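Still Waters: The Pekel Collection Returns to View

The reopening of the upper galleries at Ultgate brings back to public view a group of pictures that had been largely out of sight while the roof was repaired. The Pekel collection is best known for its Dutch and Flemish still lifes, and it is these that occupy the first two rooms. Visitors who remember the old arrangement, with pictures hung three deep above a dado of brown linoleum, will find the walls much quieter.

The collection runs to 3,389 works in all, the greater part of them prints and drawings. Of the paintings, 258 are still lifes. They were bought over two generations by a family of grain merchants whose taste was steady and, for its day, rather unfashionable. They did not care for mythological subjects. They liked bread, fish, pewter, lemons and glass, and they liked them painted at close range, without much in the way of drapery.

The finest picture in the first room is a breakfast piece on a small oak panel, now given to an unknown painter of Haarlem training. A herring lies on a plate that projects a little over the edge of the table. Behind it stands a glass of pale beer, and to the right a roll has been broken open. The range of colour is very narrow. Grey passes into green and green into a dull yellow, and the only strong accent is the cut surface of an onion. Cleaning has removed a thick brown varnish, and the shadow beneath the plate, formerly a plain dark patch, can now be read as a thin glaze laid over the warm ground.

The second room is given over to later work and includes the long canvas known as the Ngata table, after the dealer through whom it came to the family. It is an ambitious picture and an uneven one. The peaches are handled with great delicacy, while the silver jug beside them is stiff and was probably finished by an assistant. The catalogue dates it to the painter's last years, an opinion this magazine does not entirely share. The treatment of the tablecloth, with its sharp folds and cool half-tones, belongs more comfortably to an earlier period.

A smaller display at the end of the suite considers the stone surfaces on which so many of these objects were set. Marble ledges were a test of skill. The veins had to follow the plane of the slab and weaken towards the back, and the polish had to be suggested without turning the stone into a mirror. Several painters in the collection managed the first and failed at the second. 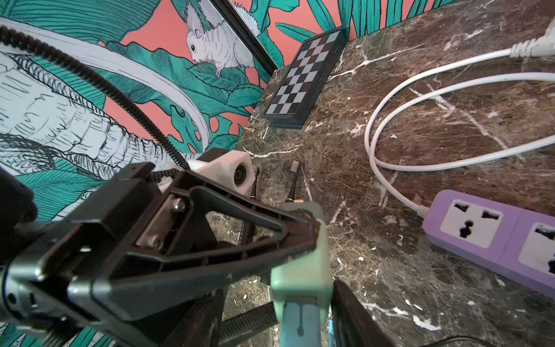

White and tan veining on a dark brown marble countertop.

The accompanying catalogue, published by Mavenora, has 518 pages and reproduces every still life in colour. Its essays on panel-making and on the market for fish pieces are particularly useful. The entries on individual works are shorter than one would wish, and the index does not include former owners.

The lighting in the second room remains too strong for the darker canvases and throws a glare across the upper third of the Ngata table in the afternoon. A morning visit is advised. The drawings will be shown in rotation from July, beginning with the flower studies, and the print room will be open to readers by appointment.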